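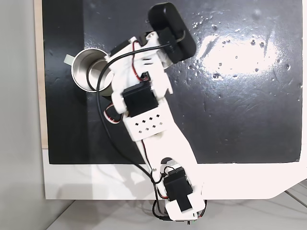

Cell 15, arm extended over the black board, steel cup to the left.

Jisia Bench Automation Group
Minutes of the Thursday meeting, Berge workshop, 14:00

Present: operations, maintenance, safety, software. Apologies: purchasing.

1. Minutes of the last meeting
Agreed, with one correction. Item 4 should read "Cell 15" throughout.

2. Loss of holding torque, Cell 15
Maintenance reported that the elbow servo let go during run 606. The arm was extended over the board at the time and came down under its own weight. The gripper struck the board. Nobody was hurt. The operator pressed the stop, but by then the arm was already down.

The Humo log shows the elbow dropping off the bus 19 seconds before the stop was pressed. The other joints kept their last position. Humo raised a warning on screen and carried on sending commands to the missing joint. Software accepted that a warning is the wrong response and that a lost joint must end the run.

The servo was put on the test supply and ran without fault. The connector at the elbow was then moved by hand and contact was lost twice. Maintenance considers the red and black leads to be the likely cause. They pass the joint with little slack and are not clipped at the bracket. The thick black cable may also pull on them at full reach. This has not been shown.

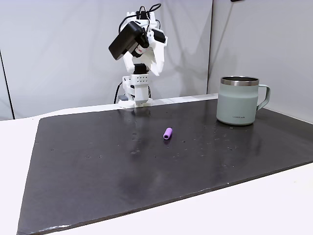
Can the arm be left powered and folded while the operator is away from the bench?
It must be powered down first. The folded pose is only for parking, and a joint that drops out can still let the arm fall from it.

3. Droplets on the board
Safety noted droplets on the board surface and asked that they be dealt with apart from the servo fault. There are connectors at the base and the board is at the same level. Operations could not say where the water came from. The mug used as the target object is to be dried inside and out before it is put on the board. Operations asked whether the glare on the board could affect the vision check. Software will look at it but does not expect a link with run 606.

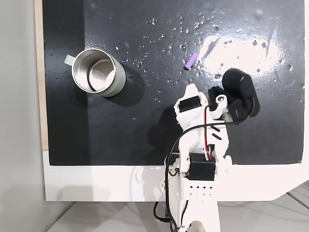
Jisia Minutes, page 2

4. Spare parts
Lerkesa has quoted for replacement leads with a locking connector. The part does not fit the present bracket without filing. Maintenance will try one on the bench before any order is placed. Stores holds 102 of the old type, and these are not to be fitted at the elbow until further notice.

5. Actions
Maintenance: clip the leads at the elbow bracket, leave a slack loop, repeat the full reach test.
Software: change Humo so that a missing joint stops the run and logs the reason.
Safety: revise the bench sheet to cover water near the base. Hands stay outside the reach of the arm whenever power is on.
Operations: keep Cell 15 locked off until the reach test is signed.

6. Any other business
The stop button on Cell 19 is stiff. Maintenance to check.

Meeting closed 14:50. Next meeting in December, same room.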